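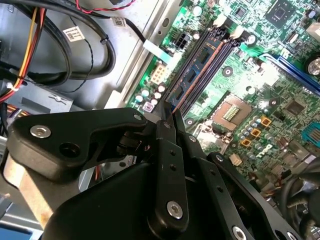
Adero memory handling kit: first bench report

The Adero kit from Dondar is sold as an add-on for two-finger grippers in refurbishing shops. It covers one job, pulling and seating desktop memory modules while the motherboard is still in the chassis. Wing-yan Lam and Shih-chieh Hsu have had it on the bench since May 2022, working through retired office desktops from the Itex intake line.

The kit consists of fingertip inserts, a wrist camera bracket, a calibration card and a software package. The inserts mount on existing fingers with hex screws. Lam fitted them in one morning, including the calibration routine, which asks for the card to be placed flat on the chassis floor in three positions. The manual lists two, and the software will not proceed until the third is done. Dondar says the next revision of the manual will correct this.

Control is by force limit and position together. The operator sets a ceiling for downward force, and a motion that reaches it stops and holds until released from the console. The default ceiling is conservative. On boards with stiff slots it stopped the seating motion before the module was all the way down, and Hsu raised it in small steps until the latches closed. The new value can be saved per board model, but not per slot.

Removal is the stronger half of the package. The latches have to be opened first, by hand or with a separate tool, as the kit does not open them. After that the fingers take the module by its edges and lift along the slot axis. Of 91 removals logged, 2 ended in a stop. Both were on small chassis where a power cable had drifted back over the slots. Tying cables to the drive cage before the run cured it.

Seating took longer to set up. The key notch has to be found by the camera, and glare from bare contacts in an open CPU socket upset the detection on one board type. Covering the socket with a matte card was enough. Lam would like to see an exposure setting in the operator menu; at present it is in a configuration file.

Wear on the inserts is slight so far. The screws should be checked at the start of each shift, and one worked loose in the first week. Replacement inserts are sold in pairs and are not interchangeable with the older Sang pattern, although the hole spacing looks the same.

Laptop modules are not supported. Dondar plans a narrow insert for July, and we have asked for a set. Shops that want to see the desktop version running can book bench time through Hsu.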